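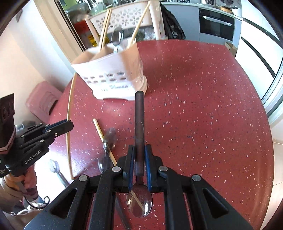
Chopsticks and spoons on the red table, March.

I look after two hand-held grippers, and most of the looking after is pads and pivots. The pads are the blue rubber strips on the inside of the fingers. When they get shiny they stop holding thin things, and a metal chopstick is the thinnest thing we pick up.

My routine goes like this. Wipe the pads with a damp cloth, let them dry, then press each one along its edge with a thumbnail. If a corner lifts, the whole strip comes off and a new one goes on. I used to glue the corner back down. It lasted 12 grips once.

After that I do the pivot screws on top of the linkage. Hậu Phùng taught me to back each one off a little and then bring it up until the arms move freely but don't rattle. Too tight and the fingers close late on one side, so the chopstick twists as you lift it.

The camera mount gets checked last. I tug the cable and close the fingers fully 3 times while watching the picture. Sigrún skips this step and we disagree about it.

The log is up to 1664 grips on the current left-hand pads, which is more than I got from the last set. I have a spare pair in the drawer and will order again when those go on. Next job is the trigger spring on the right one, which has started to squeak.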